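Resolvi desfazer as caixas da mudança hoje. Mudei em maio. Não façam contas.

A regra era simples: abrir uma caixa, esvaziar a caixa, dobrar a caixa. Cheguei até "abrir". Dentro havia outras coisas a que alguém, com certeza eu, chamou "diversos" na lista.

A Deirdre Egan diz que o segredo é fazer 4 montes: guardar, dar, lixo e "logo se vê". Fiz os 4. São todos "logo se vê".

Entretanto a mesa foi promovida a roupeiro. O xadrez azul está bem representado - pelos vistos, quando entro numa loja, só vejo xadrez azul.

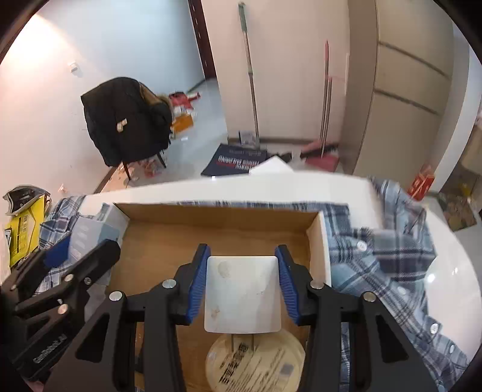 Ponto da situação. A esfregona e a vassoura assistem da parede.

O cartãozinho branco estou há que tempos para decidir se é importante. Tem umas manchas, o que não ajuda nem desajuda. Vai para o "logo se vê".

O casaco preto fica na cadeira. Já tentei cabides com ele - a relação dele é com a cadeira, e eu respeito.

Sobre os papéis no chão: são a fase 2. A fase 2 começa quando acabar a fase 1. A fase 1 não tem data.

O Amr El Khatib ofereceu-se para vir ajudar e perguntou se já se via o chão. Vê-se, é cinzento. Mandei-lhe a foto e ele respondeu que afinal tem dentista.

Vou jantar. Se alguém quiser uma caixa de cartão, tenho 13, nenhuma delas vazia.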